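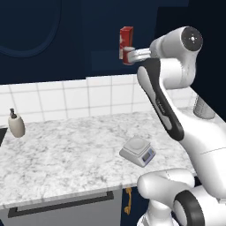 Sunday, July 8, 2018

My mum asked me over lunch when she could expect a robot to put the groceries away, and I gave such a rambling answer that my brother-in-law got up and did the washing-up to escape it. So I'll try again, with a cup of tea beside me and no one to interrupt.

I've been following the kitchen chore people for a while now, mostly through Veerle Wuyts, who is endlessly patient with my emails. Her little group at Mertens does nearly everything in simulation first, marble counters and all (a much nicer kitchen than mine, I must say!), and the jobs they pick sound almost silly when you write them down. Take hold of a box. Lift it. Put it somewhere sensible without knocking over the soap. They ran that sort of thing 1,120 times in March, and Veerle was happiest about the failures, which she saves up and goes through the way my nan used to go through the funeral notices.

The thing is, a box is a kind shape. It has flat sides and it keeps them. Ask the same arm for a half-empty bag of flour, or a wet lettuce, and you're in another world altogether. Edvin Björklund, who packs orders at the Sollport warehouse, told me their machine is a marvel with cartons, 90 in a good stretch, and then somebody sends down a soft parcel and over he goes to sort it out by hand.

So, Mum, my answer is not yet, and I wouldn't clear a spot on the bench either. I do think something will be unpacking tins in an ordinary house before I retire, slowly and with a fair bit of whirring. I'd put up with the noise. I'd even label the cupboards for it, and I've never managed that for the family.

Next week I'm off to Culden to see a laundry folder, and I'm bringing my own fitted sheet.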